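Okay, thread time. A few of you asked how the two-arm table cell is set up and what I do to keep it running, so I'm going to ramble for a bit (get a coffee!)

1/ The whole cell is one beige table, two arms and a laptop running Hivemon. I took it over in December and the first thing I did was write down every joint's home position on paper. Best 30 minutes I've spent on it.
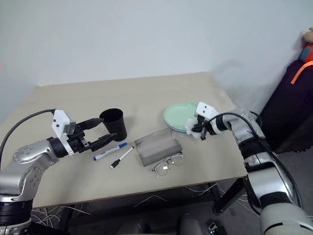 2/ My gripper check is super low tech. I run the left one first, open and close at slow speed, then give it something upright to hold, like the black cup, and watch whether both fingers meet it together. If one finger lands early the cup gets shoved sideways, and then I go back and redo the zero for that gripper. Takes up to 8 tries on a bad morning!

3/ Cables!! The one going up to the wrist needs slack for the full turn, so I rotate the last joint all the way both directions by hand before I power anything. Too tight and it tugs on the connector, too loose and it snags on the elbow. I leave a loop that clears the wrist by a hand's width and call it good.

4/ Screws around the joint housings get a once-over with the little Wieser driver. Snug, not gorilla tight. I stripped one in my first week and Ultan Heffernan still brings it up at lunch.

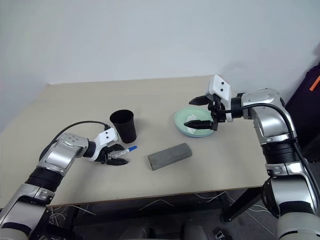

5/ After the screws I run the warmup, 40 slow moves per arm, one arm at a time and then both. I stand there and listen the whole way through. A dry click around the middle joint means I stop and look at it right then, I don't save it for later.

6/ Last bit is the wrist alignment. Wipe the housing, run the Cidanura routine, save the file with the time in the name (I used to call them all "final" and oh boy). If the new numbers are way off the old ones I check the table bolts before I blame the arm. Twice now it's been the table.

7/ Next up is replacing the left base connector, which has been flaky at 4 pm and fine at 9 am for weeks. Will post when the part gets in.

Comments

benchmouse: the "final" file names, I feel seen

torque_aunt: do you redo home positions after the warmup or only before?

kelp_and_wire: more cable talk please, mine keeps snagging

Recent threads
Swapping finger pads without losing your zero
My Urnura controller notes, part two
Labeling cables so you can read them upside down

We use cookies to remember your settings. Accept / Manage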